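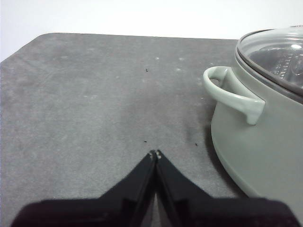

A green cooking pot on a grey mat.

How to run a listening table before a family concert

A listening table gives children something to do between arriving and sitting down. We set one up in the foyer at Yule Hall before each Prerside Youth Orchestra matinee, and the steps below should work for any small group.

1. Pick two instruments
Choose two from the same program, one high and one low. Flute and bassoon work well. Ask the players a week ahead, as they need to warm up earlier than usual. Jessie Guthrie, our second bassoon, likes to be done 15 minutes before the downbeat.

2. Choose short tunes
Each player needs one tune from the concert, no longer than eight bars. Children will hear it again from their seats and often turn around to tell someone.

3. Print the cards
We print 39 cards for a full house. One side has the name of the tune and a line on the composer. The other side has three boxes to colour: fast or slow, loud or soft, high or low. Use heavy paper, or the pencils go through.

4. Set up the space
Keep the table away from the box office line. Leave room for a stroller on both sides. Put the pencils in shallow trays – tall cups get knocked over.

5. Run it in rounds
Start 36 minutes before the concert. Play the first tune, let the children fill in a card, then play the second. A round takes six minutes with a talkative group. Stop when the doors open, even if a round is half finished.

6. Collect or send home
Let the children keep their cards. If you want a few for the lobby board, ask a parent first and write only the child's first name.

Wilma McIver keeps the card template in both letter and half-page sizes. Ask for it at the Prerside office. For the December concert, add a carol to the back of the card and leave out the composer line.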